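Novembro, de manhã cedo

Acordei antes do despertador com o orçamento na cabeça e vim para a mesa da cozinha com o caderno e as três propostas. O Ultan Lynch quer o pedido fechado até ao fim do mês, senão a verba passa para o ano seguinte e voltamos a discutir tudo do princípio. Fiquei de lhe entregar uma página com números e outra com justificações. A página dos números está quase. A das justificações tem um título e mais nada.

O que temos para gastar é pouco e está dividido de uma maneira que não ajuda. Há 3000 euros na rubrica de equipamento e 500 em consumíveis, e as duas não se misturam. Já perguntei duas vezes na contabilidade e a resposta foi igual nas duas. O braço em si não entra nestas contas, vem pela renovação do contrato com a Trutmont e é pago pelo departamento. O que me cabe a mim é o resto: base, garra, cabos, fixação, peças para manipular e uma bancada em condições.

Pedi preço da garra à Gough e à Burkum. A da Gough fica em 2000, com suporte de montagem incluído e prazo de 4 semanas. A da Burkum é mais barata, mas o adaptador vem à parte e o comercial não me soube dizer se serve no flange que temos. Mandei-lhe o desenho com as cotas e ele respondeu com o catálogo geral em PDF, que eu já tinha. Voltei a mandar. Se não houver resposta até à reunião, vai a Gough para a folha e fica a Burkum como alternativa, em nota de rodapé.

Com a Gough sobram 1000 para a bancada e a base. Não chega para a bancada que a Ladan Yazdani tinha escolhido, de tampo grande e pernas reguláveis. Ela disse logo que preferia esperar a comprar uma mesa que abane. Tem razão quanto ao abanar, a mesa antiga estragou-nos uma semana de medições na primavera e só demos por isso quando alguém se encostou a ela a meio de um ensaio. Por outro lado, esperar significa receber o braço e deixá-lo encostado a uma parede dentro da caixa.

Hora de almoço

Reunião curta com a Ladan. Passámos a lista linha a linha. Cortámos a segunda caixa de ferramentas e o carrinho. Ela quis manter o tapete antiderrapante e eu não insisti, é barato e cabe nos consumíveis. As peças também cabem: blocos de madeira de vários tamanhos e cubos pequenos, tudo coisa que se manda cortar na oficina lá de baixo. Pus isso na folha como «material de ensaio» para não ter de explicar cubos ao Ultan.

A discussão maior foi sobre a base. Eu queria aparafusar o braço diretamente ao tampo. A Ladan quer um bloco por baixo, para ganhar altura e para se poder tirar o conjunto inteiro sem desmontar o braço. Perguntei quanto pesava um bloco desses e ela não sabia, eu também não. Ficou de ver com a oficina se fazem em alumínio com sobras do projeto Urnarberg, que deixou lá material bom numa prateleira. Se fizerem, pagamos só as horas. Se não, é mais uma linha na folha e vou ter de tirar dinheiro à bancada outra vez.

Também falámos dos outros braços, os que ficariam em pedestais próprios. Ninguém os pediu para este ano. Mas se um dia vierem, a sala tem de aguentar, e mudar a bancada de sítio depois de calibrada é trabalho que não quero fazer duas vezes. Combinámos desenhar a disposição já a pensar neles e pedir o dinheiro só para o que é preciso agora. O Ultan não gosta de ver «fase 2» escrito em lado nenhum, por isso não vai escrito.

Comi a sopa fria porque a reunião se esticou. Tenho de ligar ao dentista.

Fim da tarde

Estive no simulador quase toda a tarde. O modelo já tem a sala montada e serve para decidir onde põe cada coisa antes de gastar dinheiro. Subi e desci a base, afastei as peças, rodei a bancada. O tampo no modelo é generoso, maior do que qualquer coisa que caiba no orçamento, e é aí que está o problema: com tanto espaço à volta, tudo parece correr bem.

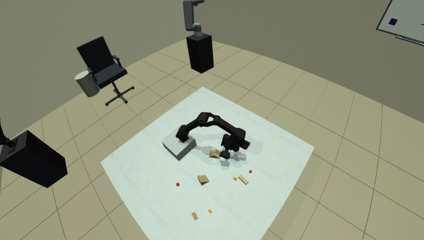
Amanhã repito com o tampo reduzido à medida da mesa mais barata da lista. Quero os cubos vermelhos o mais longe possível um do outro e os blocos de madeira pelo meio, que é o caso em que o pulso mais se aproxima das peças altas. Se passar assim, a mesa barata serve e escrevo isso na justificação. Se o braço andar a tocar nas coisas, levo o resultado ao Ultan e peço reforço na rubrica. Prefiro pedir com um ensaio na mão.

Anotei também o que falta no modelo e que na vida real custa dinheiro: os cabos e a calha para eles, a caixa de controlo, a tomada com proteção, o botão de emergência. A caixa de controlo precisa de um sítio ao alcance da mão e longe dos pés. No ano passado esquecemo-nos da calha e acabámos a prender cabos com fita. A calha é das coisas mais baratas da folha e foi a que deu mais conversa na inspeção. Desta vez é a primeira linha.

A cadeira fica. Ninguém vai comprar cadeiras com este dinheiro e a que há chega para quem estiver no computador. O cesto dos papéis também, só convém que não fique na passagem. Escrevi isto na margem e depois risquei, não é assunto para a folha.

Noite

Passei os números a limpo. A garra da Gough em 2000. Bancada e base partilham os 1000 que restam e a divisão fica em aberto até a oficina responder à Ladan. Consumíveis nos 500, com as peças, o tapete, a calha e os parafusos. Não deixei margem para portes e isso preocupa-me um pouco, a Gough às vezes cobra à parte e só se vê na fatura. Amanhã de manhã telefono a perguntar e peço que ponham por escrito.

A Burkum respondeu depois de jantar. O adaptador serve, dizem eles, mas o prazo passou a ser «a confirmar». Juntei o email à pasta e não mexi na folha – um prazo a confirmar não me deixa marcar a montagem.

Falta a página das justificações. Escrevi dois parágrafos e apaguei um. O que ficou diz que a bancada tem de ser rígida e explica o que aconteceu na primavera. Continuo amanhã, depois do telefonema.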